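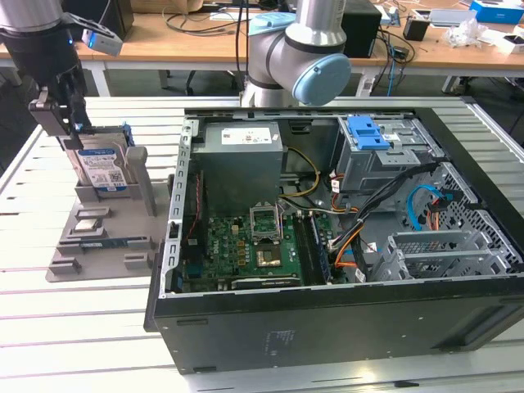

Progress report, second period
Computer disassembly and rebuild cell
Prepared for Skandinau by Ewan Gourlay

Hi all,

I'll get the awkward part out of the way first. We lost most of three weeks this period to a fault, we hurt a gripper finger and a fixture tray, and for one short and very unpleasant moment an arm moved when everyone in the room believed it couldn't. No injuries. I reported that last part to you by phone the same afternoon, and what follows is the longer version I promised, along with where the work stands and what it does to the money and the schedule.

Where we were when it happened

The period started well. By the first week of March the left arm was doing hard drives out of the fixture and back into it without anyone touching the keyboard, and we had started on the part you're paying for, which is getting components in and out of an actual desktop tower lying open on the bench. If you remember the first report, the drive was the piece I was most nervous about. It's heavy for its size, it stands on its edge in the tray, and the plastic rails along the sides flex a little when you squeeze them. We spent a long time on grip width and it paid off. The target you set for the period was 400 complete drive cycles (out of the tray, over to the cage, back to the tray) and we passed 225 before things stopped.

The fault

On a Monday, mid-morning, the left arm was coming down over the drive as it had done all week, and instead of stopping at grip height it kept going. Only a little! But the fingers were already spread on either side of the drive, and the tip of one of them came down on a rib of the tray and stayed there, pushing. The force limit should have tripped. It did trip, eventually, but far later than it should have, and by then the rib had cracked and the fingertip had a chip out of it.

My first thought was that the tray had been moved. We print those ourselves and they get swapped around a fair bit. We measured it and it was right where it belonged. Second thought was the arm's own calibration, and I lost two days to that one, I'm sorry to say, because the arm passed every check I gave it. It would touch off on a reference block perfectly, ten minutes later miss by several millimeters, then be perfect again.

What finally gave it away was the log. We keep the height estimate from the wrist sensor and the commanded height side by side, and I had been looking at them one run at a time. When I laid a whole morning of runs end to end, the sensor reading jumped by the same amount every time, always in the same direction, and always after the arm had rotated its wrist past a certain angle. That isn't how a bad calibration behaves. It's how a loose connector behaves.

So we took the wrist apart, and sure enough, the cable into the sensor module had worked its way partly out of its socket. When the wrist turned far enough it tugged on the cable, the module restarted, and for a second or so after restarting it handed out its last stored value as if it were a fresh one. Our software had no idea. It asked for a height, it got a height, it believed it. I wrote that part of the software, so that one's on me.

The slow force trip was a separate thing, and a bit embarrassing. Back when we were tuning the grip we had false stops every time the fingers brushed a rail, so we raised the threshold and put a delay on it to get through the afternoon. The plan was to put it back. It never went back. It had been sitting like that for most of the month, and I only found it when I went looking for a reason the trip was late.

The safety matter

I want to be careful with this one and tell it in order.

While we were chasing the fault we were stopping and starting the cell a lot, often with hands near the tray. Our routine was to press the stop on the left arm's controller, wait for the light, and reach in. The two arms have separate controllers, from different makers, and they were never wired to share a stop. In the first period that was fine since only one of them was ever powered. Once we brought up the gray arm on the far side of the tower, it stopped being fine and we carried on as if it were.

On the afternoon in question I had stopped the left arm and was leaning over the bench to look at the cracked rib. The gray arm had been left enabled and had a queued command in it, a slow move back to its rest pose. Somebody at the desk restarted the main program to clear the error on the left arm. The restart released the queue. The gray arm lifted and swung over the back of the chassis, at reduced speed, and passed maybe a forearm's length from my head. I heard it before I saw it. It has its own contact limits and would probably have stopped against me, but I was bent over a case with a lot of sharp sheet metal edges in it and I don't care to find out.

I shut everything down at the wall and sent people home early. We didn't power either arm for eight working days after that. Some of that was waiting on parts, but most of it was me wanting the thing right before anybody reached over that bench again.

What we changed

The two arms now share one stop circuit. There's a button at each end of the bench and a third at the desk, and any of them drops both arms. Stastitz supplied the safety relay and sent someone over for a day to check our wiring, and they found one mistake in it, a channel I had wired in parallel that should have been separate. Fixed the same day and retested with them watching.

Restarting the program no longer releases anything. The queue is thrown away on every restart and both arms need a deliberate enable, one at a time, from the button box by the bench. It adds perhaps half a minute each time and there was some grumbling about it for a morning. There's been none since.

The wrist cable has a clamp and a proper service loop, and the sensor now sends a running counter with each reading. If the counter doesn't advance, the arm stops where it is. I pulled the plug on it 23 times, in all sorts of wrist positions, and the arm stopped every time. I'd like to keep doing that test once a week and put the result in these reports, unless you'd find it dull.

The force threshold is back where it belongs, with no delay. We got rid of the false stops the way we should have the first time, by opening the fingers a bit wider on approach and coming down slower for the last stretch. It costs us a little cycle time. Any change to a safety setting now needs two of us and goes in a paper book that lives next to the button box. I know, a paper book. But I'd have seen my own note in it every single day.

Where the work stands now

We are running again. The drive in the tray is back to being the bread and butter job, and after the restart we went through it at quarter speed, then half, and we're at full speed as of last week. I decided not to carry the earlier cycles over toward the 400. They were run with a sensor that could lie to us, and I'd feel silly putting them in a table next to the new ones. So the count began again from zero and I expect to hit the target in the first half of next period.

The smaller pieces that lie flat in the lower pockets of the tray are further behind. Picking up something low and flat out of a pocket is fiddly with these fingers, which are angular at the tips and need room to get down either side. Rulport are making us a second pair, thinner, and we've redrawn the tray so the pockets have more clearance. Both are due early next period.

Inside the tower, the trouble is mostly cables. The drive cage is easy enough to reach from above, but a bundle of black cable runs from there right across the inside of the case, and it never lies the same way twice once you've been in there. For now a person tidies it before each run. You asked last time if we could do without that step, and my answer is still "not yet." Paisan have offered us the use of their cable-tracking code and I'd like to take them up on it, but I didn't want a new piece of software in the cell in the same month as a new stop circuit.

Memory and processor work hasn't begun. It was scheduled for the back end of this period and it's the piece that the fault really pushed out.

Money and schedule

The repair itself was cheap. A finger, a tray, a clamp and a length of cable, all out of the consumables line. The relay, the buttons and the Stastitz visit were not in the budget, and I paid for them out of travel, as we agreed on the phone. I'm not asking for more. We'll join the spring review by video instead of coming up, so please be kind about the picture quality.

On the schedule, I think we're around three weeks down overall, and I can get one of those back by running the drive cycles in the evenings while someone's here doing other things. Not unattended, before you ask! The other two weeks I'd like to take off the end of the memory task. If that's a problem on your side, tell me soon and we'll look at dropping the second tower model instead.

Two things I need from you. First, a yes or no on that schedule change. Second, I'd like somebody from outside the team to look over the revised risk assessment before we put both arms to work inside the case at the same time. It's attached. I'm too close to it, and the last version had my signature on it as well.

Come by if you're in town. The cell is up most mornings, and I'm happy to let you press the button.

Ewan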